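4.2 Changes in the working day

The Drarkberg site employed 18 people in the laundry and cleaning section when the Nenow system was introduced in August. No one was dismissed, but the content of the jobs shifted. Staff who had spent most of a shift sorting and folding now spent part of it demonstrating tasks with hand-held grippers (Figure 3). By the end of the study period, 11 of them had done this work, and together they had recorded 3,000 demonstrations.

Most described it as lighter than folding but harder on the attention. A session lasted 40 minutes, and several asked for shorter ones. Norðdahl found the same complaint among packers at Nonetti, where the demonstrators were also drawn from the floor staff. Pay grades at Drarkberg were left as they were, and this was the point raised most often in interviews.
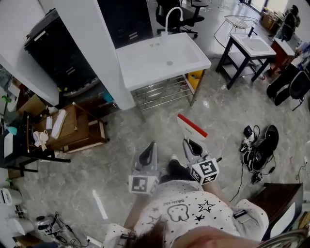 Figure 3. Two hand-held grippers with marker cubes, held out over the floor in a room with a white sink.

Supervisors saw the new duties as temporary. The demonstrators did not agree on this.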